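手机盖板玻璃：Pralum与Dromar续签供货协议，维修市场先感受到变化

2023年11月10日

手机屏幕最外面那层玻璃，平时很少有人留意，摔裂了才会想起来。本期要谈的是这层玻璃的供货。盖板玻璃供应商Pralum与手机厂商Dromar续签了长期供货协议，新协议覆盖Dromar今后两代机型，正面盖板和后置镜头保护片都包括在内。双方没有公布金额。

两家公司的合作从Dromar的第一款触屏机开始，到现在是第17个年头。早期的盖板用的是普通的铝硅酸盐玻璃，经过一次离子交换强化。后来改成两次强化，表面压应力层更深，抗跌落的成绩好了一截，抗刮的进步却比较慢。这一点用户也有体会：屏幕碎得少了，细划痕还是照样有。

新协议里比较值得注意的是材料。Pralum把下一代产品称为微晶盖板，做法是在玻璃成型之后再加一道热处理，让内部析出细小的晶粒。裂纹在玻璃里扩展时碰到晶粒会拐弯，能量消耗得快，裂口就不容易一路跑到边上。这个思路在行业里并不新，难处在透光。晶粒一大，玻璃就发雾；晶粒太小，强化效果又不明显。热处理的温度窗口很窄，炉子里不同位置差几度，出来的片子雾度就不一样。

Pralum的说法是，微晶盖板的良率已经可以支持量产，从粗糙地面上方跌落的表现优于上一代。公司没有给出良率数字，也没有说明测试用的地面是砂纸、沥青还是别的材料。这类测试的结果与地面关系很大，同一块玻璃在光滑石板上可以反复摔，换成粗砂纸一次就裂。在看到测试条件之前，我们建议读者对“优于上一代”这样的措辞先保留意见。

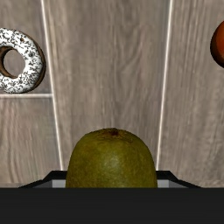

读者“北窗”来信说，盖板再结实，碎了以后换一块的价钱也跟着涨，对他这样一部手机用四五年的人来说，不如把碎屏险做便宜一点。他还问，第三方维修店今后能不能买到同样的玻璃。

信里的两件事可以分开看。先说价钱。目前Dromar官方更换外屏的报价是1,214元，这个价格包含显示模组，因为盖板与显示层是全贴合的，拆开重贴的成功率不高，官方网点一律整件更换。换句话说，用户付的钱大部分花在屏幕上，玻璃只占其中一小块。微晶盖板的成本比现在的高，分摊到整个模组里，涨幅未必很大，但官方会不会借换代的机会调价，现在没法判断。

再说第三方。独立维修店通常有两种做法。一种是买拆机屏或者后装市场的整件屏，价格差别很大，亮度和触控手感也参差不齐。另一种是只换外层玻璃，行内叫压屏，需要冷冻分离机、除胶工具和真空贴合设备，师傅的手艺也很要紧。压屏用的玻璃基本来自后装厂商，外形和开孔与原厂一致，强化工艺就很难说了。有的片子只做过一次强化，有的连强化层深度都没有标注，装上去看着一样，再摔一次就看出差别。

后装配件商Koyama的产品目录里，Dromar机型的外层玻璃分为三档，价格最高的一档写明经过两次强化，并附有表面应力的抽检值。能做到这一步的后装厂商不多。Koyama表示暂时没有微晶产品的计划，理由是热处理设备投入大，后装订单又分散，单个型号的量撑不起一条线。照这个情况看，新机上市后的头一两年，第三方店里能买到的替换玻璃多半还是旧工艺的。想保留原厂盖板性能的用户，只能走官方渠道。

还有一个容易被忽略的环节是贴膜。不少用户买了新机就贴钢化膜，理由是防摔。钢化膜的主要作用其实是挡划痕，跌落时它能吸收一部分局部冲击，对边角着地的情况帮助有限。手机的四角和边框才是最常见的着力点，裂纹大多从那里起头。带缓冲边的保护壳在这方面比膜有用。如果壳的边缘比屏幕略高，正面朝下落到平整地面时，玻璃甚至碰不到地。地面上有石子就另当别论。
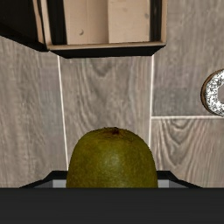
膜的边缘也要看一看。弧边屏幕用的全胶膜如果贴合不严，边上会积灰，灰里的石英颗粒比玻璃硬，长期夹在膜和屏之间来回磨，揭膜之后会发现一圈细痕。换膜时先用微湿的无绒布把四周擦净，再用除尘贴走一遍。酒精棉片可以用，但不要反复用力擦，出厂时表面有一层疏油涂层，擦多了会变薄，之后指纹就特别难清理。涂层磨掉以后可以补涂，效果能维持一段时间，比不上原厂的耐久。

回到供货协议本身。协议里有一条与回收有关：Pralum将接收Dromar生产线上的边角料和不良片，重新投炉。未经强化的边角料处理起来比较简单，粉碎后按比例掺进原料就行。经过离子交换的片子表层钾含量高，掺多了会影响熔体成分，需要单独称量。公司称新产线的回炉料占比会逐步提高，具体比例要等投产以后才公布。用户手里换下来的碎屏不在这个范围内，那些玻璃与显示层粘在一起，分离成本高，目前仍然按电子废弃物处理。

产能方面，Pralum位于Clerier的工厂正在加装热处理炉，计划共8台，首批设备明年3月开始调试。Clerier厂原来做平板电脑和车载屏的大尺寸玻璃，厂房层高和供电都有富余，改造比新建省事。公司为这次扩产招聘的岗位以炉温控制和光学检测为主。车载屏业务会移到另外一条线，交货期可能受到一些影响，有车载订单的客户已经收到通知。

对普通用户来说，今年内买到的Dromar手机用的仍是现有盖板，不必为了等新材料推迟换机。手上的旧机如果屏幕已经有裂纹，可以参考下面几条。

裂纹只在角上，触控正常的，先贴一张膜把碎口盖住，防止扎手和进灰，可以再用一段时间。原有的防水性能不能再指望，洗手台和浴室里尽量别用。

裂纹经过听筒或前置摄像头开孔的，宜早些修。玻璃粉掉进听筒网里会让通话声音变小，清理起来麻烦。

显示有黑斑、竖线或局部失灵的，说明损伤已经到了显示层，只换外层玻璃没有用，需要整件更换。送修前先备份资料。有的机器触控失灵后无法解锁，拖到那时再备份就难了。

购买过碎屏保障的，看清条款里的次数和期限。有的保障只管正面屏幕，后盖和镜头保护片另算。Dromar的碎屏保障每年可用一次，用过之后当年再摔就按原价收费。

整机残值低于2,000元的，修之前可以先估一下二手价。官方换屏的费用超过残值一半时，多数人会选择换机。如果只是拿来当备用机，找一家口碑好的店做压屏也够用，记得问清楚玻璃是哪一档，保修多久，贴合起泡管不管返工。

关于微晶盖板的跌落和抗刮表现，我们会在拿到上市机型后自己测，地面材料、高度和着地姿态都会写明。同一批次至少要有正面、背面和角部三种着地方式，结果才有比较的意义。抗刮部分打算用硬度笔和细砂各做一轮，旧款机型一并放进来对照。读者如果有想看的项目，可以直接回复本邮件。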